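Nine months in, some notes

August 9, 2022

Quick one tonight, orders to pack. Well, quick-ish. You keep asking how the business is going and I keep saying "good, busy" which is what people say when they haven't looked at the numbers. So I looked at the numbers.

Background if you're new. I make cloth baby bibs and burp cloths under the name Rendik. Started at the kitchen table in Jitodstead with one sewing machine and a roll of cotton terry I'd bought for something else. Told myself it was a hobby. Then it had a bank account, so.

Last month we shipped 780 bibs. Typing that out feels strange. In January I would have been thrilled with a tenth of it, and back then most of the orders were from my aunt's church and two moms I know from swim class. Now I don't recognize a single name on the labels. Kind of sad? Also kind of the point.

What changed was Gradholm. They run 4 baby stores, mostly small towns, nice people, slow payers. They took a trial batch in spring, reordered, then reordered again bigger. I said yes to everything. I'd say yes again probably but I'd read the terms first. Sixty days to pay sounds fine until the fabric supplier wants his money on delivery and you are sitting in the car in the bank parking lot moving money between accounts on your phone.

So, lesson one, and it's a boring one. A big order costs you before it pays you. I had the profit worked out per bib to the penny. Never once wrote down what day the cash left and what day it came back. Did that for the first time in June, on the back of a packing slip, and didn't sleep great that night.

Pricing. Ugh. Started too low, everybody told me, didn't listen. The wholesale price I gave Gradholm was based on me sewing in the evenings for free. The minute I paid another person to sew, the margin was basically gone. Went up by 9 percent in July and wrote a long apologetic email about it, rewrote it four times, and got back one line saying ok, update the sheet please. All that worry.

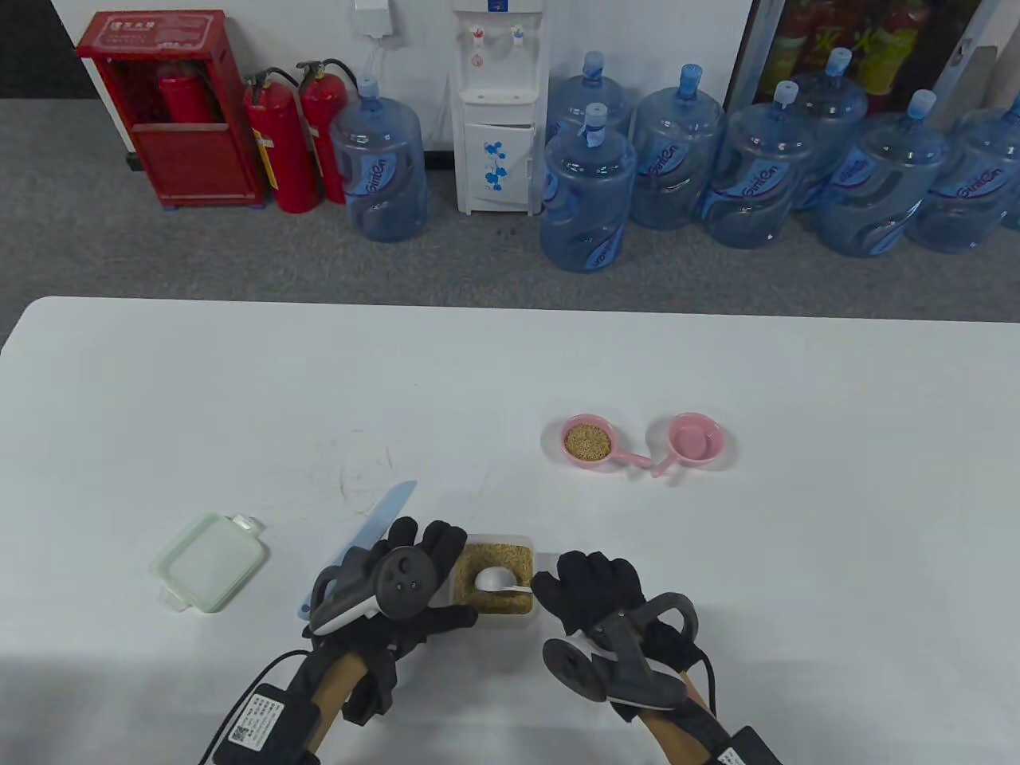 Kestrelmom left a comment on the last post saying she did the same thing with her candle business, only she waited two years to raise anything, and by then she needed to go up so much that half her shops dropped her. Small and early, she says, and put the date of the next price review right in the order form so it never comes as a surprise. Stealing that. Thank you.

She also asked if I'd thought about dropping wholesale completly and just selling online. I have. Every time an invoice goes late I think about it. But the online side is lumpy. Great week, dead week, great week, then three days where the only order is one bib, in mustard, with a coupon. Stores are slow but they're steady. I'd like to get to half and half by the end of the year. No real plan for it yet, just a line in a notebook.

Stuff that went wrong, since people seem to like those posts the best:

The snaps. Bought a cheaper snap to save a few cents and it popped open when you looked at it. Caught it before most of them went out. Most. Replaced every one that came back, no questions, and wrote to the ones who hadn't complained yet. Two of those wrote back and ordered more. Would not recomend this as a marketing strategy.

The website photos. The sage green looks gray on every phone except mine. Still not fixed. If you ordered sage and got something greener than you expected, that is what sage looks like, sorry.

Shipping. I offered free shipping on everything over a number I made up in the shower. Should have done the math. One bib to the other side of the country in a padded envelope, fine. Twelve in a box, not fine. The number is higher now.

The name. A lady at the spring market thought Rendik was a cough medicine. Too late to change it, I have so many labels.

Stuff that went right. The waterproof backing, for one. Cost more, took ages to find, and it's the thing every single review mentions. The plain ones outsell the prints by a mile, which I fought for months because I love the prints. And hiring. I put it off and put it off. Having another pair of hands on the cutting means I can answer emails at lunch like a normal person and not at midnight.

Also I started saying no to custom names. They were cute and they ate whole evenings. One typo in a name and it's a full redo plus a sad parent. Gone from the shop since May and only a few people asked.

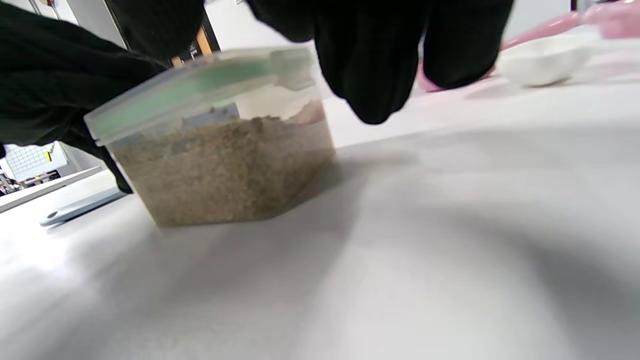 What's next

Moving out of the house, finally. There's a unit behind the old print shop, not big, decent light, a door wide enough for a pallet. Lease is a year. I've read it twice and I'm reading it again this weekend with coffee. The rent scares me a bit. But the fabric has taken over the hallway and last week I found a bobbin in the butter dish.

New fabric too. I've been talking to a mill called Lâm about an organic terry. Samples came on Friday, soft, heavier than what I use now, and it washes well so far. I'm putting the test squares through wash after wash to see when they give up. The minimum order is a lot. If I go for it the price on those bibs will have to be higher and I'm going to say so up front, no apologetic email this time.

And a bigger toddler bib with sleeves. So many requests. I've made 4 versions and the neck is wrong on all of them. Too tight, too loose, too tight again, and one that's fine on the neck but fits like a lampshade everywhere else. Working on it.

If you sell to stores and have a good way of chasing late invoices without sounding like a robot or a jerk, comments are open. I need a template bad.

Ok. Packing. Label printer is out of labels, of course. Post office closes at five tomorrow so anything ordered before noon will make it.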